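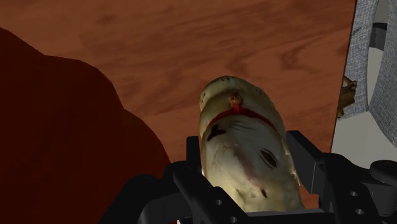
Call for participants: watch a simulated robot pick up knick-knacks

The Gelia study needs people with ordinary judgment and a fair tolerance for ceramic cats.

We work on robot grasping at the Suso lab. Our arm lives in simulation, where it spends its days reaching for ornaments, vegetables and whatever else got loaded onto the table. We have 1862 recorded attempts and a scoring method, the Yatsenko score, that rates each grasp from the geometry of the contact. The score is very sure of itself. We would like to know if people agree with it.

What you'd do

You'll watch 400 short clips over 4 sessions and rate each grasp from "I'd hand it my grandmother's vase" to "absolutely not". Every attempt was recorded from more than one viewpoint, and you'll rate the views separately.

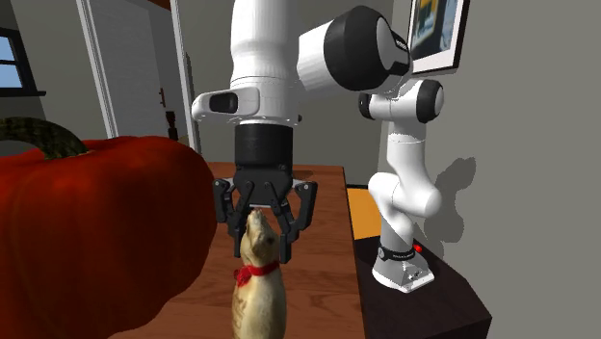
In our pilot, raters were harsher than the score whenever the gripper came down from straight overhead, and kinder when the object was held upside down. We don't know why. Your ratings will help us work out if the method is wrong or if people are.

Who can apply

Anyone 18 or over with normal or corrected vision, a laptop and a decent internet connection. No robotics background needed - if you have one, please try not to bring it. Colour-blind applicants are welcome; tell us on the form.

What you get

A gift card after each session, a copy of the results in plain language, and a snack if you come in person. The snack budget is modest.

To apply, fill in the form on Planport under "Gelia raters" by the end of July. There are 8 places left in this round.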